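Home Features Food Garden Letters Subscribe
Search this site Go

My year of saying yes to the village choir

I can't sing. I want that out of the way first, so you don't get to the end expecting some sort of triumph! But when Delyth Gough stopped me outside the Wotbridge post office last July and said they were short of altos, I heard myself saying yes, and then I went home and looked up what an alto was.

There were 131 steps up to the practice room (an old mill, lovely views, no lift) and I'd be puffed out before we'd even done the warm-ups. Delyth would have us humming like bees while I clung to the radiator.

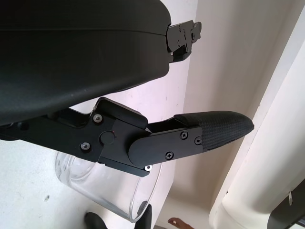

Learning a part is a funny business. You think you'll be singing the tune and then you find the sopranos have pinched it, and what's left for you is the same note over and over with a little wobble in the middle. I moaned about it to Gunnel Tangen, who has stood in the back row for years, and she told me to stop listening to everybody else and hang on to my own line. So I did. I started thinking of us altos as the tiny screws in a metal bracket, small and easy to miss, and it cheered me up no end on the long notes.

By spring I knew 3 songs by heart and could fake another 2. We sang them at Bråten in a barn with a terrible echo, and I came in early on the last one, loudly, all on my own. Gunnel squeezed my arm and we carried on.

Contact us | © Belunis Magazine | Back to top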